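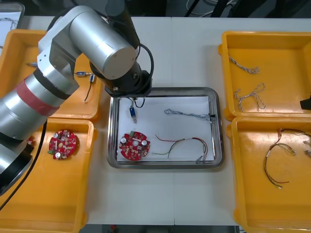
Fiction | Short Reads

The Night Shift at Curwood

At Curwood we repaired fans, heaters and the small pumps that people keep under the kitchen sink. My work was the sorting. Old parts came to me in a tray, and I put each part in the bin where it belonged. The round red boards went on the left, low down. The braided wires went on the right. I did this for eleven years and my hands knew it better than I did.

In April the company Fatevum brought the arm. They called it Arkik, and the manager asked us to call it Arkik also, but most of us said "the arm".

"It will not take your place," the manager told me. "It must learn first. You will sit with it."

So I sat with it, from ten in the evening until six. I laid the parts on clean paper and pressed the green key, and the arm came down slowly over the tray, like a heron over a pond. With the boards it was good. A board is stiff and stays where you put it. By the second week it could move 47 boards without dropping one, and I admit I was a little proud, as if I had taught it.

The wires were another matter. A wire does not have one shape. You lift it here and the other end goes somewhere else. The arm took the braided wire by the middle, carried it across, opened its fingers, and the wire came back with it. It tried again. It had 373 tries on one Thursday, and I wrote every one of them in the book, good or bad.

At four in the morning I ate my rice and talked to it. I told it about my wife, who wanted a machine for the house. Not for the dishes, we had one for the dishes. She wanted a machine to take the washing out and fold it.

"Can yours do that?" she had asked.

"It cannot put a wire in a box," I said.

"Then what is it for?"

I had no answer for her. I asked the arm, and the arm waited above the tray for the green key.

In the fifth week a woman came from the Boonyarit office to look at the book. She turned the pages for a long time. There were 2,886 lines in it.

"You wrote here 'nearly'," she said. "Many times. What is nearly?"

I did not know how to explain it in words, so I took a harness from the bin and showed her. I held it near the connector, let the loose end swing, and put it down only when the swing was finished. She asked me to do it again, slower. Then she asked me to do it 200 times, and she would pay for the hours.

I agreed. That night I moved the chair nearer to the table. The arm was lifted up and out of my way, and I took the first harness and waited until it hung still.

More short fiction
The Ferry Clerk
Two Keys for Number Nine
What the Baker Heard
A Coat for the Dry Season

Contact us | Submissions | All stories remain the copyright of their authors | Back to top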